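Break Table Walk-Through, Garnlow Workroom
September
By Zulmira Pinheiro

I do this one at lunch, when people are using the table!

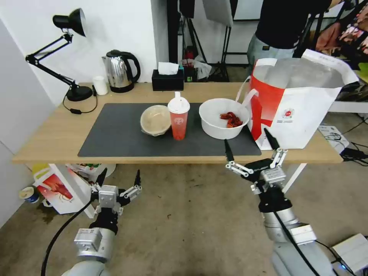

Lamp: OK. Shade points right, with the bag down at the far end.

Lamp cord: tidy it, please. I'd like the loop clipped to the back edge.

Kettle: clean outside. Descale due (it's every 10 weeks, I checked the sheet).

Tissues: fine at the back, but keep them clear of the kettle, paper and heat are my pet worry.

Food: lids on drinks, good. Crayfish shells go straight in the bin, not the sink!

Takeaway bag: fold and recycle by 4. Next look Monday.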